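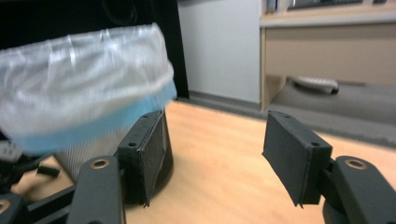 Section 5: Care of Oiled Wood Tops

Applies to Testa table tops finished with Makex hard oil. Tops supplied with a lacquer finish are covered in Section 6.

1. Clear the top and wipe it with a damp cloth.
2. Dry at once with a clean towel.
3. Sand dull areas with 400 grit paper, along the grain.
4. Remove all dust before opening the oil.

CAUTION: Oily rags can catch fire on their own. Soak used rags in water and place them in a closed metal can outdoors. 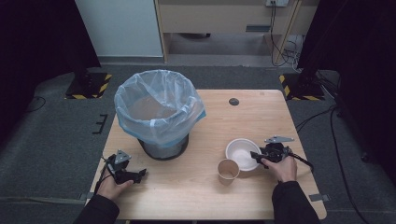 Bin with liner, paper bowl and kraft cup on table top.

5. Apply a thin coat with a lint-free cloth. Wait 5 minutes, then wipe off the excess.
6. Let the top cure overnight before use.

NOTE: Order oil as part no. 926.

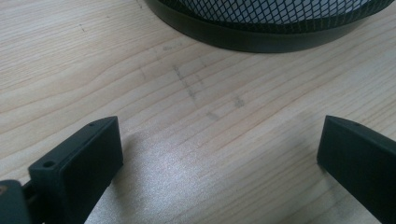

Always work in the direction of the grain. On some boards it is not straight. Where the lines curve and bunch together, as they do near the black mesh container, follow the curve with short strokes and light pressure. Do not use a power sander on these areas.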